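중고 데스크톱 CPU 빼기, 떠도는 요령 중에 믿을 것과 버릴 것

작업실 메모 / 2024-12-10

인터넷에 도는 컴퓨터 분해 요령은 절반쯤 의심하고 읽는 편이 낫다. 어느 글은 정전기 방지 매트가 없으면 시작도 하지 말라 하고, 어느 글은 양말 신고 카펫 위에서 해도 멀쩡했다고 한다. 둘 다 자기 경험 한두 번을 법칙처럼 적어 놓은 글이다. 나는 중고 사무용 데스크톱을 뜯어 부품을 살리는 일을 취미로 하는데, 그동안 따라 해 본 요령 가운데 남긴 것과 버린 것을 적어 둔다. 전문가의 글이 아니니 이것도 적당히 의심하며 읽기 바란다.

1. 눕혀 놓고 시작한다

세워 둔 채 뚜껑만 열고 손을 넣어도 된다는 말이 있다. 램 하나 꽂을 때라면 모르겠다. CPU를 건드릴 생각이면 본체를 눕혀서 메인보드가 천장을 보게 해야 한다. 세운 상태에서 고정 틀을 열면 CPU가 앞으로 쏟아질 수 있고, 소켓에 핀이 있는 방식이면 모서리가 한 번 스친 것만으로 보드를 버리게 된다.

전원 코드는 눕히기 전에 뽑는다. 뽑고 나서 전원 버튼을 몇 초 누르고 있으라는 요령은 돈도 시간도 들지 않으니 그냥 한다. 효과가 얼마나 되는지는 모른다.

바닥은 평평하고 단단하면 된다. 푹신한 이불이나 방석을 깔라는 글이 많은데 나는 권하지 않는다. 본체가 기우뚱거리고 떨어진 나사가 주름 속으로 들어간다. 홈이 파인 알루미늄 작업대는 튼튼해서 좋지만 작은 나사가 골을 따라 굴러가니, 나사 담을 그릇은 따로 있어야 한다. 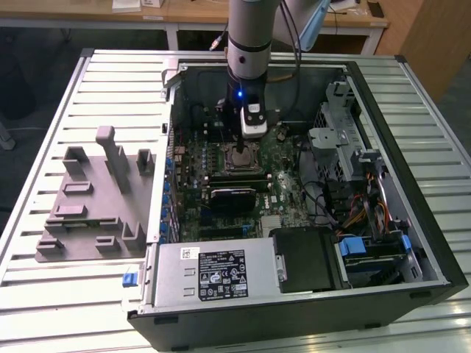 2. 케이블은 다 뽑지 않는다

"일단 전부 뽑고 시작하라"는 조언이 제일 못마땅하다. 다시 꽂을 때 고생하는 사람은 그 글을 쓴 사람이 아니다. 사무용 본체 안에는 주황, 노랑, 빨강, 검정 전선이 한 다발로 지나가는데, 옆으로 젖혀서 손이 들어가면 그대로 둔다. 걸리는 것만 뽑고, 뽑은 것에는 종이테이프를 감아 어디서 뺐는지 쓴다. 색깔별 라벨 세트를 파는 곳도 있던데 종이테이프와 볼펜이면 충분하다.

그래픽카드도 마찬가지다. 소켓 바로 아래에 카드가 꽂혀 있으면 답답해 보이지만, 고정 틀의 레버나 나사에 손이 닿는다면 굳이 뺄 이유가 없다. 카드를 뺐다가 슬롯 걸쇠를 부러뜨린 것이 내 첫 실패였다. 걸쇠 값은 얼마 안 해도 같은 모양을 구하는 데 한 달이 걸렸다.

3. 쿨러는 비틀고 나서 든다

이 요령은 믿는다. 오래된 서멀 페이스트는 접착제처럼 굳어 있을 때가 있다. 쿨러를 곧장 위로 당기면 방식에 따라 CPU가 같이 뽑혀 올라온다. 좌우로 아주 조금씩 비틀어 붙은 느낌이 풀리면 그때 든다. 드라이어로 데우라는 말도 있는데, 나는 본체를 켤 수 있으면 10분쯤 켜 두었다가 끄고 코드를 뽑은 다음 작업한다. 드라이어는 먼지만 날린다.

4. 고정 틀은 힘으로 여는 물건이 아니다

CPU 주변의 은색 금속 틀은 생각보다 뻑뻑하다. 그래서 처음 하는 사람은 겁을 먹거나, 겁을 안 먹고 너무 세게 민다. 레버가 있으면 살짝 아래로 누르고 바깥으로 빼서 걸림을 푼 다음에 올린다. 순서만 맞으면 손가락 하나로 된다. 안 되면 순서가 틀린 것이니 힘을 더 주지 말고 처음 자리로 돌려놓는다.
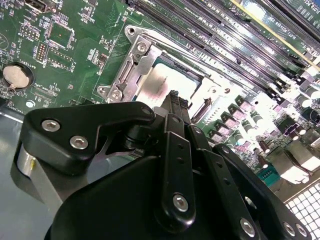
틀을 열었으면 CPU는 옆면을 잡고 수직으로 든다. 여기서 핀셋을 쓰라는 글이 있는데 나는 반대다. 끝이 뾰족한 금속 핀셋은 미끄러지는 순간 바로 아래가 소켓이다. 흡착식 펜을 쓰라는 글도 봤다. 표면이 깨끗할 때는 괜찮지만 페이스트가 남아 있으면 잘 붙지 않는다. Stalen이라는 이름이 붙은 흡착 펜을 하나 사 봤는데, 페이스트를 닦지 않고 쓰니 들다가 놓쳤다. 다행히 책상 위였다.

들어낸 CPU는 접점이 닿지 않게 플라스틱 케이스에 넣는다. 알루미늄 포일에 싸서 보관하라는 말은 급할 때나 쓸 방법이고, 휴지는 보풀이 묻는다. 소켓은 덮개가 있으면 곧바로 덮는다. 빈 소켓을 열어 둔 채 점심을 먹으러 가는 것이 작업 전체에서 가장 위험한 행동이라고 생각한다.

5. 드라이브와 전원부는 나중 일이다

순서를 묻는 사람이 많다. 어떤 안내문은 하드디스크부터 빼라고 하는데, CPU만 볼 거라면 드라이브 칸은 손대지 않아도 된다. 파란 플라스틱 걸쇠가 보이면 괜히 눌러 보고 싶어지는 것은 안다. 그래도 한 번에 한 군데만 연다. 이것저것 열어 놓으면 어떤 나사가 어디 것인지 모르게 된다.

전원 공급 장치의 겉상자는 절대 열지 않는다. 청소한다고 그 안에 붓을 넣는 영상이 있는데, 코드를 뽑은 뒤에도 안에는 전기가 남을 수 있다. 통째로 빼서 바꾸든지, 겉의 먼지만 털든지 둘 중 하나다.

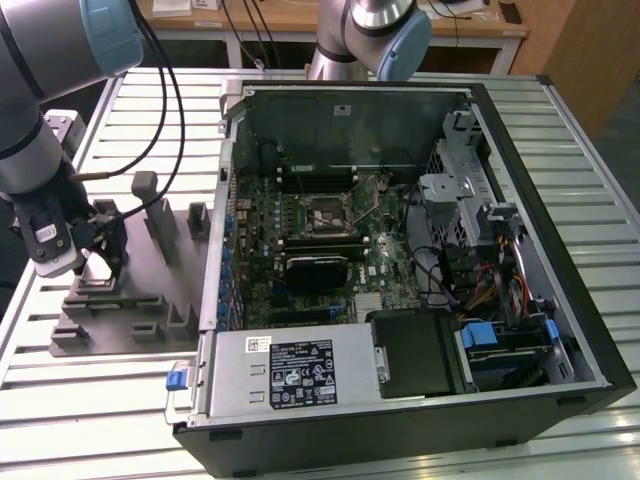 닦기와 정리

서멀 페이스트 제거 전용 세정제는 꼭 필요하지 않다. 고농도 이소프로필 알코올과 보풀 없는 천이면 된다. Clomix 세정액이 두 배 빨리 닦인다는 후기를 보고 한 병 사서 알코올과 번갈아 써 봤는데, 내 손에는 차이가 없었다. 향만 더 났다.

닦을 때는 바깥에서 안쪽으로 모은다. 안에서 바깥으로 문지르면 회색 찌꺼기가 가장자리로 밀려 초록색 기판까지 번진다. 그리고 CPU를 소켓에 둔 채로 윗면을 닦을지, 꺼내서 닦을지는 말이 갈린다. 나는 틀이 잠겨 있을 때 먼저 큰 덩어리를 걷어 내고, 나머지는 꺼낸 다음에 닦는다. 틀을 연 상태로 문지르는 것은 하지 않는다.

나사는 드라이버 굵기가 맞는지부터 본다. 만능 세트에 든 비트 가운데 제대로 맞는 것은 몇 개뿐이고, 헐거운 비트로 소켓 둘레의 나사를 돌리다가 머리를 뭉개면 그날 작업은 끝난다. 비트가 흔들리면 한 치수 바꾼다. 소켓 틀 자체를 보드에 고정한 나사는 풀 일이 거의 없다. 틀이 휘었거나 바꿔야 할 때만 푼다. 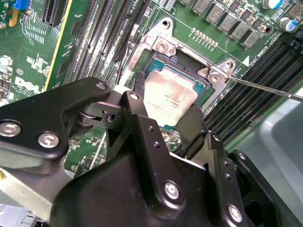

Kanyarat Nuchit: 다른 건 다 동의하는데 핀셋 얘기는 좀 지나치신 것 같아요. 끝이 넓은 플라스틱 핀셋도 있잖아요. 저는 손끝이 두꺼워서 옆면 잡기가 오히려 더 무섭습니다. 그리고 본체를 켜서 데우라는 건 쿨러 팬이 멀쩡할 때 얘기라고 써 주셔야 할 듯해요.

팬 이야기는 맞는 말씀이다. 팬이 돌지 않는 본체는 켜서 데우지 말 것. 플라스틱 핀셋은 써 본 적이 없으니 나쁘다고 할 수도 없는데, 남의 비싼 CPU로 먼저 시험해 볼 생각도 없다. 버릴 보드가 생기면 해 보고 결과를 적겠다.

Cosimo Fontana: 저는 포일에 싸서 몇 년째 서랍에 넣어 뒀는데 아직 잘 켜집니다. 급할 때만 쓰라는 근거가 있나요?

근거라고 할 만한 것은 없다. 얇아서 눌림을 막아 주지 못하고, 구겨진 조각이 떨어지면 본체 안으로 들어갈까 봐 싫을 뿐이다. 잘 켜진다니 굳이 꺼내서 옮겨 담으라고는 못 하겠다.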